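Zundex two-arm kit: bench notes

The Zundex kit went on the product list in October, and Graça Valente has had a unit set up in the Vevdale test kitchen for members considering the lease option. The package comprises 2 arms, parallel grippers with dark finger pads, a head camera, a wrist camera for each arm and the teleoperation licence. Assembly is straightforward. Cable management is left to the customer, and the supplied clips are too few.

The trial covered tableware on two work surfaces of differing colour. Plastic bowls are a fair test of grip force, as a thin rim will flex well before the arm reports a fault. Jaime Henriques set the force limit at 400 on the controller's own scale and left it there. 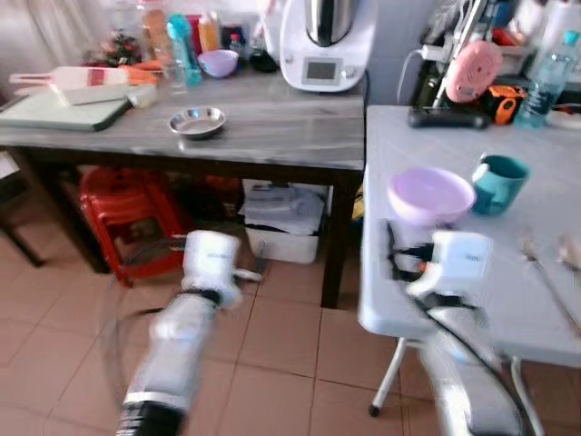
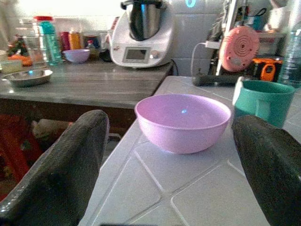
Wrist view, fingers open to either side of the bowl.

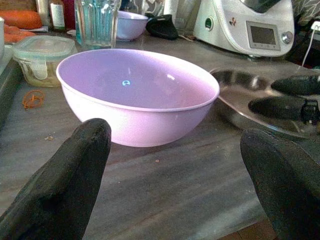
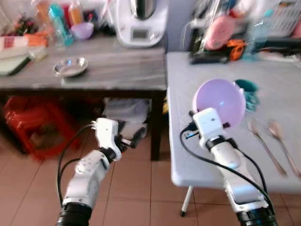 Right gripper on the rim of the lavender bowl.

Can the kit be leased without the teleoperation licence?

The licence is bundled with the hardware for the first term and becomes optional at renewal. Members who drop it keep the arms, the cameras and local control, but lose remote sessions and the session log.

Documentation is adequate. The calibration chapter has been rewritten for this release and now treats the wrist cameras separately -- the previous edition did not. Error 414 is still missing from the fault table; Plosulmont, the distributor, lists it as a camera timeout that clears on restart.

Lease enquiries go to Odair Damasceno at the Sampaio office, mornings only.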